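Hi neighbors! I'm Eirlys, and if you've picked up this newsletter before you'll know me as the person who goes on and on about sleep. Well, I'm back, and this time I'm looking for people. I'm putting together a small sleep diary project with my friend Wyn Prothero and we need 13 adults who'd be willing to write down how they sleep, every morning, for six weeks. That's it. No wires, no pills, no overnight stays in a clinic with a buzzing light over your head.

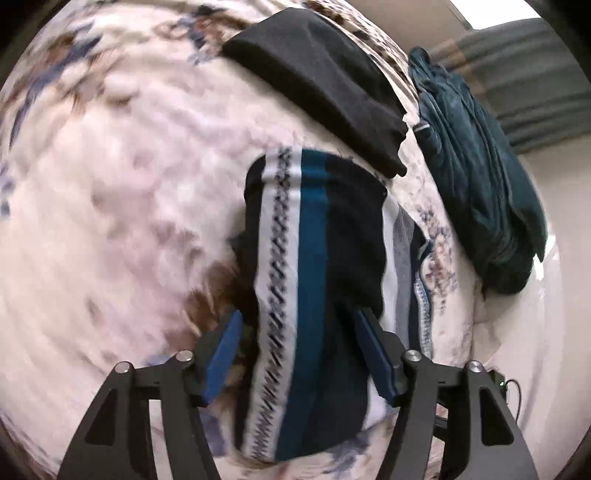

Vikholm Neighbor, January issue, p. 13

I got into this after years of working nights at the Stallitz bakery. I'd get home when everyone else was pouring coffee, pull the curtains and lie there wide awake until noon. I tried lavender, I tried warm milk (yuck), I tried counting backward in Welsh, which my grandmother swore by. What helped in the end was keeping a notebook and seeing that my worst days all came after a late supper. Your pattern may be totally different, and that's the part I want to hear about!

Who we'd love to have:

You're 18 or over and you live in or near Vikholm.
You sleep badly at least some of the time, or you sleep like a log and don't mind us being jealous.
You can write a few lines each morning, on paper or on your phone. Spelling doesn't matter one bit.
Shift workers, new parents and retired folks are all very welcome – we have too few of all three.

Please skip this one if you're being treated for a sleep disorder right now, unless your doctor is happy for you to join. We aren't medical people and we can't give advice.

What you'd be doing: the diary takes five minutes a day, tops. You note when you went to bed, when you think you dropped off, what you ate and drank in the evening, and how you felt on getting up. We also meet four times as a group in the back room at Duangkaew, at 7 p.m., for noodles and a good long talk. Wyn reads every diary and types up the notes, with names taken out, and you get a copy of the whole thing when we're done.

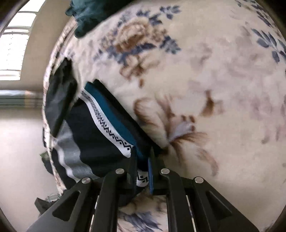 Patterned bedding and dark clothes.

There's no pay, I'm afraid, but the noodles are on us, and everyone who finishes gets a pillow from Furnex. I've had mine for ages and I'm a bit in love with it. You can drop out whenever you like and you still keep your diary.

To sign up, leave a note with your name and phone number at the counter at Duangkaew, any time before the end of January. Tell me a little about your nights too – two or three lines is plenty. I'll call everybody back myself, in the afternoon, once I'm properly awake.

Eirlys Gough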